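Kikico Swap Corner – Frequently Asked Questions

Last update: Jun 18, 2020

What is the Kikico Swap Corner?
It is a place in the Plokeck building where you can leave small household things and toys that you do not need anymore, and take others home. You do not pay anything.

What can I bring?
Bowls, cups, plush toys, small games and similar things. Each thing must be clean and complete. Please bring no more than 7 things in one visit.

Can I bring a bowl with a small chip?
No, we are sorry. A chipped edge can cut a child's finger. Scratches on the bottom side are fine.

Must plush toys be washed?
Yes. Wash them at home and let them dry completely – also the inside, which needs more time than people think. We do not accept toys with loose eyes or open seams.

Where do I put my things?
Put them in the bins, and not on the floor beside them. Bowls and toys may share one bin. Heavy things go in first, so that they do not press the soft ones. 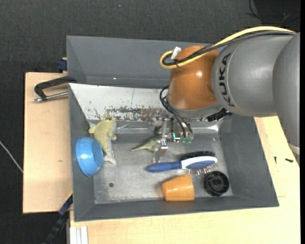
A blue bowl and a plush toy in one of the bins.

Can I reserve something?
No. What is in the bin is for the person who comes first.

How long do the things stay?
Usually 18 days. After this we move them to our second room in Sung Street, where you can still ask for them until the end of August.

I left something by mistake. Can I have it back?
Please write to us through the Prorkero contact form and tell us the color and the size. If the thing is still here, we will keep it for you at the desk.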